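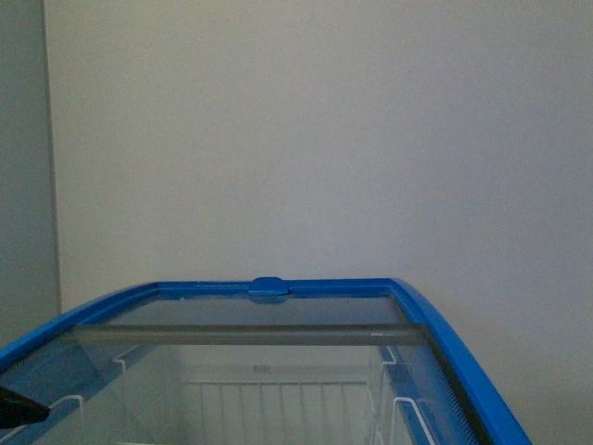

小店冰柜的整理和养护:我自己摸索出来的一套做法

我在Drellcombe街角开了一家小杂货铺,门口那台卖冰棍雪糕的冰柜,是店里最省心也最容易被我忘掉的东西。平时插着电它就自己干活,谁也不去看它。直到去年夏天,有个小朋友趴在柜子上挑了半天,回头跟我说:“阿姨,底下那些是不是坏的呀?”我伸手一捞,捞上来一盒压得歪七扭八的雪糕,包装上裹着厚厚一层霜,脸都红了。

从那以后我就开始认真对付它。问过供货的,翻过说明书,自己也瞎试过不少办法,走了点弯路,慢慢有了一套固定的步骤。最近有几个开店的朋友来问,我干脆写下来。适用的是那种顶上带玻璃推拉盖、里面挂网篮的卧式冰柜,家里用的小冰柜也能参考一大半。

先准备东西

动手之前把东西凑齐,不然柜盖开着满屋子找抹布,那滋味我尝过:

保温箱或者泡沫箱2个,装得下你柜里的货就行
干毛巾几条,旧的最好,吸水
软抹布,擦玻璃的和擦里面的分开
一点小苏打,一盆温水
塑料铲子(千万别用铁的!)
软毛牙刷,刷滑槽用
一卷标签纸,一支油性笔

时间我一般挑早上开门前,柜里的货也是头天晚上卖得差不多的时候最好弄。进货日前一天做最合适,东西少,搬起来快。

第一步:清货,边拿边分

先别急着断电。把保温箱摆到手边,一篮一篮往外拿。我的顺序是先拿最上面的散货,再连篮子一起提。网篮两头有提手的话直接提着走,装得太满就先拿掉一半,别逞强,我有一回连篮子带雪糕扣在地上,捡了老半天。

拿的时候顺手分成几堆:快到期的、包装破的、好卖的、不好卖的。破包装的别犹豫,直接处理掉。快到期的单独放一个袋子,等会儿要摆回最显眼的地方。装好以后盖严保温箱,上面再搭条毛巾,放在阴凉的角落。天热的话动作要快,实在来不及就分两次做,今天左半边,明天右半边,也没人规定非得一口气弄完。

第二步:断电除霜

拔插头,盖子打开,等着。就这么简单,可是最难的恰恰是等。我以前性子急,拿螺丝刀去撬霜,听见“咔”的一声,心都凉了。还好那次只是划了一道印子。冰柜内壁后面可能走着管子,戳漏了就是大修,省那点时间真不值当。

想快一点,可以在柜底放一盆温水,盖上盖子闷一会儿,霜会自己松开,这时候拿塑料铲子轻轻一推,一大片就下来了,特别解压!化下来的水用毛巾吸,带排水口的机器先在下面垫个盆再拔塞子。吹风机我不推荐,柜子里到处是水,又是电器,太吓人。

霜多厚该除?我给自己定的线是5毫米。平时拿指甲比一比,差不多到了就安排上。霜厚了费电,篮子也会卡住提不起来。

第三步:擦里面

小苏打兑温水,抹布拧到半干,从上往下擦。四个角最脏,雪糕化过的糖水都往那儿流,干了以后黏糊糊的,多敷一会儿再擦。内壁上如果贴着小标签,绕着擦就好,别拿湿抹布使劲搓,字花了以后想查都查不到。

网篮拿到水池里冲,铁丝交叉的地方用牙刷刷。洗完一定要晾到全干再放回去,带着水进去一冻,篮子就粘在柜壁上了,到时候你就得跟它拔河。

第四步:玻璃盖和滑槽

推拉盖好不好推,全看滑槽干不干净。糖纸碎屑、头发、灰,什么都往里钻。我先用干牙刷把碎屑扫出来,再拿湿抹布裹着手指头走一遍,最后擦干。有的人喜欢往槽里抹油,我试过,头两天是滑,后来粘了一层黑泥,比不抹还难推,所以现在只擦不抹。

玻璃用微潮的软布擦,再用干布收一遍。两块玻璃叠在一起的那一条最容易藏水汽,推开来两面都要擦到。边框随手带一把就行,塑料的不难伺候,别用钢丝球。

第五步:看一眼面板上的贴纸

擦外壳的时候顺便认识一下自己的机器。好多人用了几年都不知道自己的冰柜多大、一天走多少电,我以前也是,电费来了只会叹气。其实正面那张能效标识上都写着。

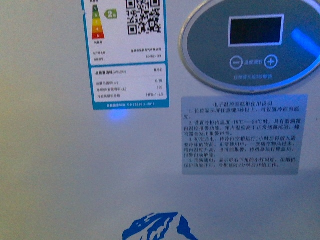

冰柜正面的贴纸和控制面板,这张能效标识是2级,24小时耗电那栏写的是0.62

怎么看呢?彩色条从绿到红排下来,数字越小越省电,箭头指着哪一级就是哪一级。下面那个表里加粗的一行是综合耗电量,单位是千瓦时每24小时,也就是度。拿0.62来算,乘上一个月三十天,18.6度,再乘你那边的电价,心里就有数了。当然这是标准条件下测的,店里人来人往老开盖子,真实的数会往上走。容积也在表里,这张上面是129升,进货之前想想这个数,比到时候硬塞强得多。

贴纸别撕,也别拿酒精擦,干布抹抹灰就可以。操作说明那张最好拍下来存手机里,等字磨没了再找就晚了。型号也一并记住,报修的时候人家第一句就问这个。

第六步:通电,先冷后装

全都擦干、晾透了再插电。空柜先跑一阵,等里面摸着冰手了再往回放货。我一般让它跑2个小时,这段时间正好去收拾货架。保温箱这会儿别老打开看,越看化得越快。

第七步:分篮摆货

这是我最喜欢的部分!我的分法很土,但是好用:

最靠手边的篮子放便宜的冰棍,小朋友自己就能拿到;另一个篮子放盒装和蛋筒,蛋筒竖着插,不要平压;底下放整包的备货,上面铺一层同款的散装,卖空了直接掀开补。快到期的那些统统放最上层,贴个小标签写上特价,基本两三天就没了。

我店里卖得最多的是Grorkberg的牛奶棒和Alarcón的水果冰,一个口味清淡一个酸得眯眼睛,放得挨着,客人拿一个常常顺手带走另一个。Grukia的大桶装占地方,我只留一两桶,再多就挤得盖子底下没空隙了。

说到空隙,千万别装到顶着玻璃。最上面那层离盖子近,本来就不如下面冷,再一堆高,下午太阳一晒,软塌塌的没法卖。柜子上标了装载线的,老老实实按线来。柜子背后也要给墙留点距离,我留的是100毫米,夏天散热明显痛快些。

平时的小习惯

关店前推一下两边的盖子,看看有没有合严。我吃过一次亏,留了一指宽的缝,第二天早上靠缝那边结了一圈白霜。

补货的时候新的放下面,旧的翻上来,懒一次后面就全乱了。

盖子上面不要堆东西。我知道那块地方平平整整的特别顺手,放个账本放袋面包,可客人要开盖的时候还得等你挪,有的人等着等着就不买了。

温度别乱调。夏天调低一点,到了十月我再调回来,中间基本不碰。

常被问到的几件事

柜子里有味道怎么办?多半是哪盒化了没擦干净,回到第三步重新擦角落。擦完开着盖通通风,再放一小碗干小苏打进去过一夜。

玻璃上老有雾?先看盖子合没合严,再看是不是刚开过太多次。梅雨天有一点雾很正常,拿干布抹掉就好。

多久做一次大清理?我是4月入夏之前做一回,旺季过了再做一回,中间看霜的厚度加。生意淡的店可以少做,但是滑槽最好勤扫。

篮子冻住了提不动?别硬拽,铁丝会变形。把那一片的货清开,拿温毛巾敷在粘住的地方,等一会儿再轻轻晃,松了再提。

要是你家冰柜是上掀门的,滑槽那一步跳过,改成擦密封条,褶子里面翻开来擦,其余的照做。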